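**Bin condition and contents check - sorting hall, Gillent site**

Form in use from December. Applies to the large open bins only; lidded totes have their own sheet. Complete one copy per bin, per shift. Mark each line OK, NOTE or FAIL and write the comment on the same line. A FAIL on any line in sections 1 or 2 takes the bin out of use.

Bin reference: Darnitz 13
Position: bay 11
Check started: 6:40 a.m.
Previous sheet seen: yes

## 1. Shell

- [x] **1.1 Rim and upper edges.** Run a gloved hand along all four sides. OK. Thin edge on the left side has no burrs.
- [x] **1.2 Side walls.** No cracks, no bowing. OK. Checked with a straightedge, deviation under the limit.
- [x] **1.3 Back wall.** NOTE. Scuffing and a brownish, streaked stain across the lower middle. Wiped with neutral cleaner, no change. Treated as a surface mark. Same comment appears on the previous sheet.
- [x] **1.4 Upper panel, far side.** OK. Smooth, no movement when pushed by hand.
- [x] **1.5 Corners.** OK. Use a flashlight for the back left corner; the overhead light does not reach it well.

## 2. Floor

- [x] **2.1 Flatness.** OK. No rocking of the test plate.
- [x] **2.2 Scratches and wear.** NOTE. White scratches and worn patches over the floor. Depth gauge does not catch on any of them. Re-measure when the next Van Hecke service is booked.
- [x] **2.3 Hole, lower right.** OK. Clear, edge sound. Do not cover with tape. Tape was found over the hole in a bin at bay 52 and the sheet for that bin was failed.
- [x] **2.4 Residue.** OK. White cloth test, light gray mark only. The marks in 2.2 look like powder but do not lift with a cloth - do not report them as residue.

## 3. Hardware and fixings

- [x] **3.1 Mounting bolts.** OK. Paint marks aligned.
- [x] **3.2 Label plate.** NOTE. Legible, one corner lifting. Replacement ordered from Hedotska.
- [ ] **3.3 Floor anchors.** Not checked. Access panel locked at time of inspection. Carry over to the afternoon shift.
- [x] **3.4 Clearance in front of bin.** OK. 40 inches, measured from the front edge to the yellow line.

## 4. Contents

Acceptable contents are mixed household and play items with no exposed blades, no glass and no liquids. Items are checked where they lie and then lifted out one at a time for a closer look. Anything with a loose part goes in the reject tray with a tag. 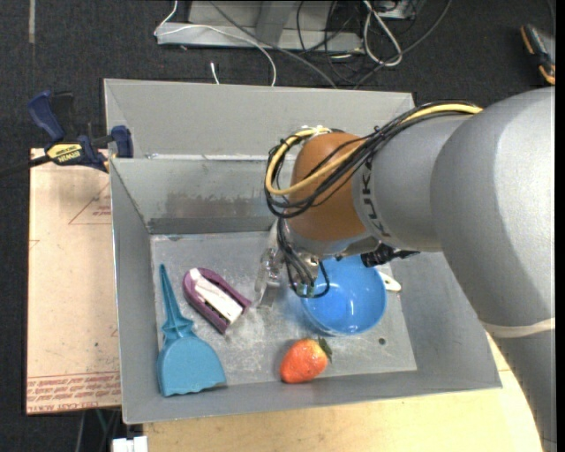 Does the dustpan-shaped scoop have to be taken out before the floor check is signed off?

Lift it clear first, handle and pan together, so that the joint between the floor and the front wall can be inspected along its full length. Put it back after line 2.4 is marked.

- [x] **4.1 Scoop, teal-blue plastic.** OK. Front edge slightly wavy. Collar between handle and pan tight, no play when twisted.
- [x] **4.2 Bowl, bright blue.** OK. No chips on the rim. Inside surface smooth.
- [x] **4.3 Off-white handled item, behind bowl.** OK. Hole at the handle end clean, no split starting from it.
- [x] **4.4 Purple and white item.** NOTE. Gaps between the white strip and the purple frame hold dust. Cleaned with a dry brush. Check the gaps again at the end of the shift.
- [x] **4.5 Strawberry.** OK. Leaves firmly attached, no residue on the floor where it had been lying.
- [x] **4.6 Foreign matter.** OK. No staples, packing strip or broken plastic found.

## 5. Result

Bin released for use with notes on 1.3, 2.2, 3.2 and 4.4. No FAIL lines.

Open items:

1. Line 3.3, anchors. Key to be collected from the Gillent tool crib before the afternoon check.
2. Line 3.2, label plate. Fit on arrival and enter the new plate number on the register.
3. Line 2.2, floor wear. Gauge reading to be added to the Van Hecke service request. Attach this sheet.

Comment on the form itself: section 4 takes roughly 11 minutes when items are lifted singly, and the time box on the cover sheet is too short for that. Suggest moving 4.6 to the start of the section, with the bin still full, and repeating it once the bin is empty. Line 1.5 should also state which flashlight to use. The small one in the bay drawer is too weak for the back corners.

Check finished: 7:15 a.m.
Sheet filed under Darnitz bins, current folder.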